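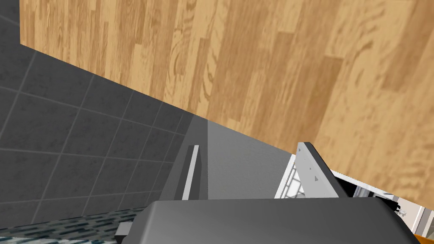 # Plorkby Spring Scramble: Frequently Asked Questions

Last updated December 21, 2021, after the usual phone calls.

### What is it?

A one-day, four-person golf scramble at Lellon, played on a Saturday in March. Everybody tees off, the team picks the best ball, and everybody hits from there. Three of you will spend the day walking to the fourth person's drive. Try to be gracious about it.

### Do I need an official handicap?

Yes, if you want your team to count for the net prize. Without one you can still enter the gross division, where you'll meet people who own more than one putter. Handicaps are frozen the Monday before. If yours has gone up by six strokes over the winter, expect a friendly call.

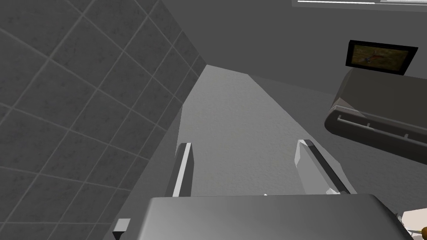

*Credit: Torben Frerichs*

### How long is the course?

Long enough. The 4th is 510 yards from the regular tees and the 13th is 486, both par fives, and both into the wind on any day we've ever picked. The 7th is a par four of 342 yards that people believe they can drive. There's a pond for them.

### Which tees do we play?

Regular tees for everyone under 70, forward tees for everyone else and for anyone who'd like to use them. You choose before the first hole and you stay with your choice. Moving up after a bad front nine is called quitting, and there's no box for it on the scorecard.

### How many of my drives have to be used?

At least three per player over the 18 holes. Write initials next to the hole number each time, at the time. Teams that fill in the initials in the parking lot tend to discover that their weakest player had a wonderful day. 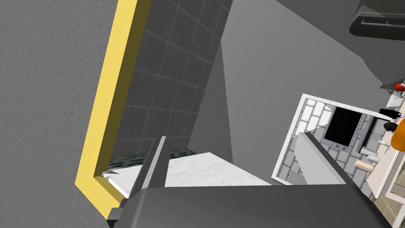
If you reach the 16th tee and somebody still owes two drives, those drives get used wherever they land, including the Ukell side of the creek. Play it as it lies or take the penalty drop. A team that finishes short adds two strokes for every missing drive.

### What happens if it snows?

We wait until 10 a.m. and look at the greens. If they're frozen, we play the following Saturday. If they're frozen then too, your fee rolls over to next year. Light rain, heavy rain and self-pity are all playable.

### How are ties broken?

By matching cards, starting with the last nine holes, then the last six, then the last three, then the 18th. If two teams are still level after all that, they go back to the 18th tee in whatever light is left.

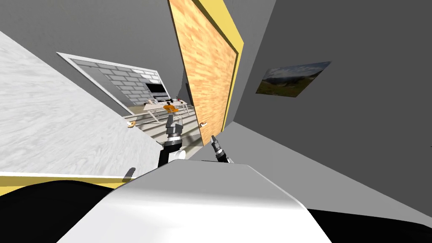
Hildegard Hamann wrote in to say that the card match favors teams who start on the 1st, and that in a shotgun start "the last nine" ought to mean the last nine you played. It's a fair point and we argued about it for most of an evening. For now, the last nine means holes 10 through 18, wherever you began.

### Can I bring a spectator?

Yes, on foot, one per player. They may help look for balls. They may not offer swing advice – we've seen how that drive home goes.

### Is there a prize for winning?

Pro shop credit, and your names on the Sauerland Plate, which stays in the clubhouse. Spelling corrections to the plate must reach us before the engraver does.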